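Section 2: Heat Embossing with the Skundus Stamp Platform

Now for the fun part! Your first raised, shiny greeting is only a few minutes away.

1. Lay your cardstock in the corner of the platform and hold it down with both magnets.

2. Rub the anti-static pouch over the whole panel — edges too.

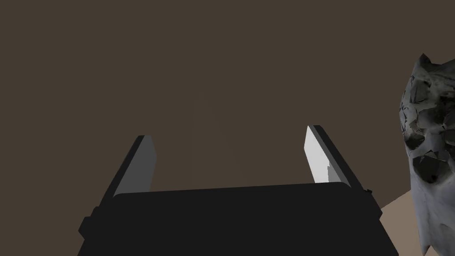 3. Ink the stamp with Brillance clear ink, close the lid and press firmly. Missed a spot? Close it and press again. The stamp lands right where it did before!

4. Pour on the powder, tap off the extra and tip it back in the jar.
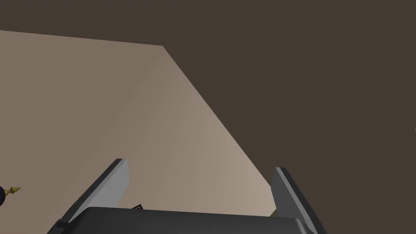 Simão Cardoso writes that gold powder clung to his dark panels until he used the pouch twice, and that a dry paintbrush lifts any last specks.

5. Let the heat tool warm up for 8 seconds, then aim it at one corner. Move along as the powder melts and turns glossy (so pretty!).

CAUTION: The nozzle stays hot after you switch off. Keep it away from the plastic lid. 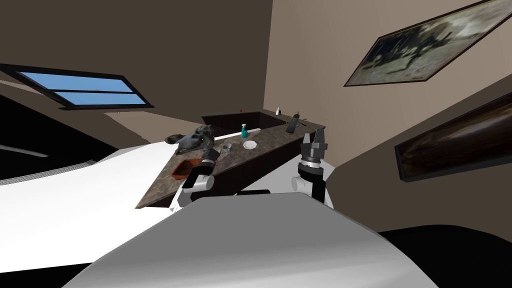
6. Let the panel cool before you add any watercolor.

Note: Foam-backed stamps need the thin mat taken out first. See Section 3.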